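Cikine – Fichas de datos – Firkola, versión 2

Qué es
Firkola es un conjunto de demostraciones simuladas de manipulación doméstica, pensado para entrenar políticas por imitación con un brazo fijo y una sola pinza. Lo mantenemos en Cikine desde abril, con más cariño que presupuesto. Si buscas un banco de pruebas definitivo para la robótica del hogar, sigue buscando y avísanos cuando lo encuentres.

Contenido
1.079 episodios grabados, de los cuales 1.040 pasan el filtro de calidad y forman el reparto de entrenamiento y validación. Los restantes están en la carpeta descartes. No los borramos: alguien querrá estudiar fallos algún día, y material no le va a faltar.
Cada episodio incluye imágenes RGB, posiciones articulares, apertura de la pinza y una instrucción en texto. Las instrucciones las escribimos a mano, así que hay tildes perdidas y una preferencia inexplicable por el verbo «arrimar».

Cómo se generan
Las escenas se montan con Drorko, nuestro generador. Drorko elige un mueble, deja objetos encima y coloca el brazo donde cree que llega. Tiene un criterio decorativo propio: un sofá le parece una superficie de trabajo tan digna como una mesa, y un libro de texto, un objeto doméstico de primera necesidad. 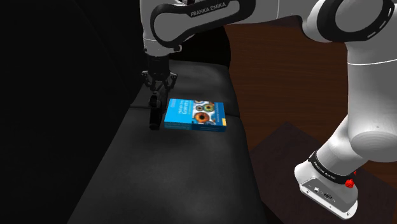
La teleoperación se hace con Sembiring, la interfaz de mando, que funciona bien salvo cuando pierde la calibración y lo comunica con un silencio absoluto. Conviene recalibrar al abrir cada sesión. Los episodios grabados sin recalibrar llevan la marca calib_dudosa en los metadatos.

Limitaciones conocidas
– La tapicería es rígida. Nada se hunde en un cojín, por mucho que lo parezca.
– Los libros no se abren. Para la física son ladrillos con portada.
– Los objetos negros sobre fondo oscuro se segmentan mal. En 126 episodios la máscara se corrigió a mano; ver mascaras_manuales.csv.
– La iluminación varía poco. Una política entrenada solo con esto se asustará al ver una ventana.

Uso
Descomprime, ejecuta comprobar.py y lee los avisos antes de abrir una incidencia. El reparto de validación está fijado por escena; si lo barajas por episodio obtendrás unos números preciosos que no significan nada.

Cambios respecto a la versión anterior
Marcas de tiempo unificadas en milisegundos. Instrucciones duplicadas eliminadas. El campo gripper_widht se llama ahora gripper_width, con disculpas a quien ya había adaptado su código a la errata.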